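Tiltlow Workshop > Notebooks > Bench Electrical

Entries Drawings Parts Register Loans Contacts

Filed under: Control stations, rework

25/03/2019

Entry by S. Drakos. Present for part of the session: K. Deligiannis.

Work continued on the five-control station for the Stasura bench. The enclosure was returned to us by V. Tzanetos with a request that the legends be settled before any further drilling is carried out. The lid screws were checked by hand and left as they were. No change was made to the order of the controls.

Supply was applied at the bench and the red button at the left end was lit for the lamp check. The remaining lamps were not called for in this session and will be taken in the next one. The order, read from the left with the emergency stop at the right end, is red, yellow, green, red, emergency stop. It is the order agreed with M. Lazaridis in October and should be treated as fixed.

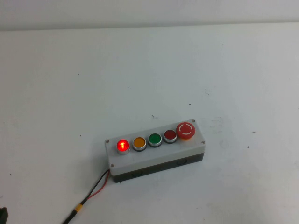 Observations

The two red buttons remain the principal difficulty. When the left one is lit, the two are told apart without effort. With both dark, an operator who does not know the box has only position to go by. K. Deligiannis proposes engraved labels fitted to the lid above the row. I would prefer labels below the row, where the hand does not cover them on the approach from the front. To be decided with V. Tzanetos, as her group will use the station daily.

The lit button is bright at close range. L. Nikzad has asked whether a lower lamp voltage would be acceptable. I have no objection in principle, but the indication must still be legible under the bench lights, and this has to be tried before the drawing is altered.

The recesses in the base were considered as a possible route for a second cable. I am not certain that they are intended as knockouts, and the supplier's sheet is missing from the folder. Nothing is to be punched out until the sheet has been found. Tsoukalas may hold a copy.

Cable

The existing cable exit is retained. The run to the Stulter cabinet was measured at 327 cm, to which 17 cm is to be added for termination. K. Deligiannis to cut and mark both ends.

Outstanding

- Label position and wording (Drakos, Tzanetos)
- Trial at reduced lamp voltage (Nikzad)
- Supplier's sheet for the enclosure (Deligiannis to write to Tsoukalas)
- Continuity check on the emergency stop, 2 contacts, to be recorded on the standard form
- Drawing to be reissued once the label position is known

The box is to stay on the white table until the labels have been decided. Please do not return it to the rack.

S.D.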